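Drandeck publishes good practice guide for two-arm robot workcells

Zollarbridge, 11 May 2020

Drandeck has today published a good practice guide for organisations that operate small robot arms in pairs at a shared table. The guide sets out rules for workcell layout, cable management, the handling of loose items and the daily checks to be carried out before power is switched on.

The document was drafted by a working group of seven members and opened for comment in February. It applies to benchtop cells in laboratories, training centres and light assembly. Larger industrial installations are outside its scope.

Under the guide, arms must be mounted to a rigid frame, and storage for small items should be fixed to the side walls, clear of the table surface. Each cell is to be inspected after up to 80 hours of operation, and the results entered in a log kept on site.

"Operators asked us for plain rules that can be checked in a few minutes," said Orsolya Virág, Head of Standards at Drandeck. "We have kept the wording short for that purpose." 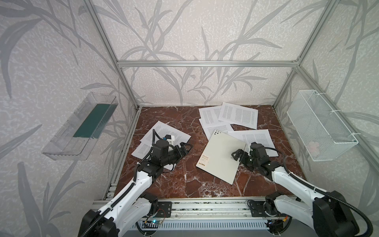

Two robot arms at work over papers and a notebook in an aluminium-framed cell.

The guide is available free of charge on request. A second part, covering operator training, is in preparation under Viola Grasso.

Press contact: Sveva Melis, Drandeck Communications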